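Open Day at the Sandance Robot Lab: Your Questions

What is the open day?
One afternoon in May when we open the lab doors and let people watch the robots work up close. It's our favorite day of the year, and last time 609 people came through! You can stand right by the stations, ask anything you like, and stay as long as you want.

When should I come?
Doors open at 1 p.m. and close at 5. The first hour is the quietest. If you want a long chat with whoever is running a station, come then.

Do I need a ticket?
No, it's free and you can just walk in. Groups of more than 5 should email us first so we can set up a tour with Doğukan Kozan. School groups are very welcome.

Where is it?
Borell Building, ground floor, at the back of the parking lot. Use the side entrance with the ramp. The elevator works, but you won't need it.

Is it OK for kids?
Yes, please bring them! They ask the best questions. Children under 12 need an adult with them, and everyone stays behind the yellow line while the arms are moving.

Will I get to drive a robot?
At the Ferkitus table, yes. You get a turn of a few minutes with the hand controls, and it's harder than it looks (and a lot of fun). The line gets long after 3 p.m.

What will the robots be doing?
Everyday tabletop jobs, mostly: sorting, stacking, picking things up and putting them down again. We love these jobs because people do them without thinking, and a robot has to work out every bit of it. The station with two arms is set up with phones and phone stands this year. Uthai Kamolrat will be there all afternoon and is happy to talk about grippers until you drag yourself away. 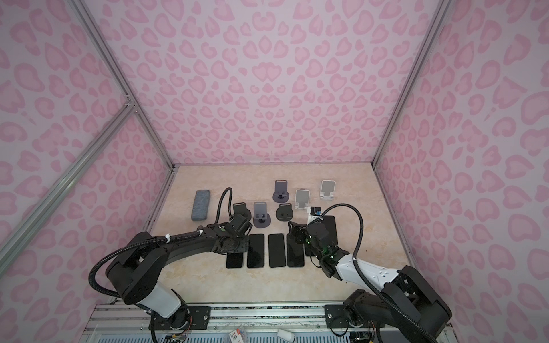 Two arms over a row of black phones, with dark gray and light-colored stands behind them.

What if a robot drops something?
Then you get to see us fix it, and that can be the best part of the visit. We don't hide the misses.

Can I take photos?
Sure, but no flash near the stations, please. It bothers the cameras.

Is there food?
Coffee, lemonade and cookies in the Adomaitis Room across the hall. Please leave drinks there before you come back in.

I have another question.
Call the front desk and ask for extension 2569.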